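Progress report for July: the probing cell at Drasby
To: Shetty Fund, small equipment grants
From: Ningsih Mandagi, Drasby workshop

Hello all,

You asked for something shorter than last time and with fewer tables, so I'm writing this one as a letter and I'll send the spreadsheets separately. The headline is that the cell is running again, the new base is in, and we're a bit behind on the tip calibration. Money is fine. I'll get to the money.

When I last wrote, the arm was sitting on the old welded stand and I was complaining about it. I had reason to! Every time the compressor next door kicked in you could see it in the readings, a nice little ripple right on top of whatever part we were trying to measure. We tried rubber feet (worse), we tried sandbags in the bottom of the stand (a little better, and very ugly), and in the end I did what I should have asked you for in the first place and ordered the cast base from Storon. It came on a pallet with one corner of the crate stove in, but the casting itself was fine. We had it bolted down and leveled in a day and a half.

Leveling took longer than the bolting. The floor at that end of the shop falls away toward the drain, which I knew, but I'd forgotten by how much. We ended up shimming two corners and grouting the lot, then leaving it alone over a long weekend. I went in to look at the grout twice. It was grout.

Moving the arm over was the part I'd been dreading. We took it off the stand with the engine hoist, two slings, and a lot of talking, and set it on the new base before lunch. All the connectors had been tagged beforehand, and I'm very glad of it, since two of the cables are the same length, the same color and the same plug, and one of them is the brake release. Tagging is going into the maintenance sheet as a permanent thing.

While it was down I did the service that was coming due anyway. Fresh grease in the big joints, new backup batteries for the encoders, and a new belt at the wrist. The old belt wasn't broken, but it had a shiny patch along one side that I didn't like the look of, and I'd rather change it with the arm already on a hoist than six weeks from now with a job waiting. Swapping the batteries with the controller powered up is what the manual says to do, and we did it that way, and we kept our zero positions. If you ever fund another shop with one of these, please tell them to read that page.

We did have one setback. On the first day back up, joint four threw a following error every time it went past a certain angle. I spent an entire afternoon convinced I'd put the belt on too tight. I slackened it, tightened it, slackened it again, and finally found that the cable bundle was snagging on a bracket we'd moved to clear the new base. Ten minutes with a file and two fresh ties and it was gone. I've put a photo of the correct routing inside the cabinet door, with an arrow on it, for the benefit of whoever does this next (me, probably, having forgotten).

On to the probe. The probe holder is the piece your grant paid for directly, and it's the one I'm happiest with. Vidley machined it for us and it went on with no fiddling at all. The old one had a habit of working loose, and I used to check the screws every morning with my coffee in the other hand. This one I still check every morning, but so far they've stayed put.

The routine for looking after it is now one page. Wipe the ball with a lint-free cloth and a bit of alcohol before the first run. Check the holder screws with the small torque driver. Touch off on the reference sphere and write the number down. If the number has moved more than we allow, stop and find out why before measuring anything for anybody. We've logged 103 morning touch-offs since this project began, old stand and new base together, and having them all in one file has been worth more than I expected. You can see the day the compressor was serviced.

Calibration is where we're behind. The plan was 60 poses around the reference sphere, spread out so that every joint gets a proper workout, and the arm has to reach each one without putting its elbow through the guard. So far 37 of them are done and signed off. The rest are the awkward ones, low down and reaching across, and I won't run those on the real arm until I've gone through them in the simulator at a sensible pace. I did have a go at hurrying one along in the spring and I bent a stylus, as you may remember from the invoice.
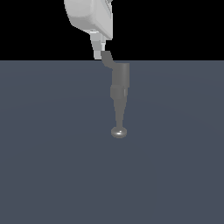 The simulator model needed to catch up with the new tooling before any of that could happen, and most of my evenings this month have gone into it. I started with a bare setup on purpose, no bench, no guard, no reference sphere, to get the chain from wrist to tip behaving before I gave it anything to bump into. The white links up top can stay as chunky as they are, because I'm using this view to look at the tool end. What I care about there is the long gray taper and the little silver ball at the bottom of it, hanging clear of the floor, since the ball center is the point every pose is worked out from. If that point is wrong in the model, then it's wrong in all the poses, and I'd be finding out one stylus at a time.

Next I'll bring the rest of the cell into the model, starting with the guard and the new base. I measured the guard with a tape first and then again properly, and the two didn't agree, so the tape measurements are in the bin. Once that's in I can step through the remaining poses one by one and throw out any that come too close. I expect a few will have to be swapped for easier ones. That's allowed under the plan I sent you, provided the spread stays decent.

Money, as promised. The base, the grouting supplies, the holder and the service parts are all paid for, and there's $246 left in the equipment line. I'd like to spend it on a spare stylus and a second set of encoder batteries, and keep whatever's over for cable ties and cloths. Neither item was in the original list, so please let me know if you need a formal change request for that or if a yes by email will do.

Two small things I still owe you. The updated maintenance sheet is written but wants a proofread, and the risk assessment still describes the old stand, so I'll fix that before we run any of the low poses. Both will come with the spreadsheets.

You're very welcome to come by and see it running. Mornings are best, before the shop gets noisy, and if you get here by 8:30 you can do the touch-off yourself.

Thanks again for the base money!

Ningsih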